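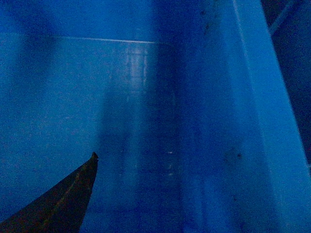

Photo: Wekel Packing Room, Tirnside

We need two people to come and move blue bins with us this July!

I run the packing room at Wekel, and we're looking for summer help at our Tirnside building. The work is sorting returned parts, filling bins and getting them down the line to the Endale truck before it leaves. It's not fancy — but the radio is good and the coffee is free. Shifts run from noon until we're done, 20 hours a week, and pay is $15 an hour to start.
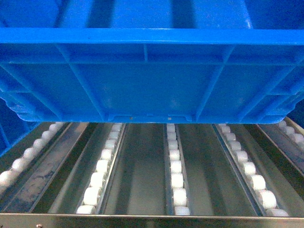
Most of your day will be spent at the rollers, and I want you to like it there. You'll set a bin down, give it a push and grab the next one. Our big crates are the blue ribbed kind with a thick rim all the way along the side, and that rim is where I like people to get their grip (gloves are in the drawer, take any pair). Once you find your rhythm the afternoon flies by!

No experience needed. You should be okay with being on your feet and with lifting, and please tell me up front if you have a vacation planned. Send a few lines about yourself to the packing room desk, and come by for a look if you'd like to — I'm happy to show you the place.

142 views | 6 shares | 2 comments

Recent listings
Evening driver, Endale route
Front desk help, Vistlow
Weekend stock counter, Tirnside

© 2026 Wekel | Contact | Back to top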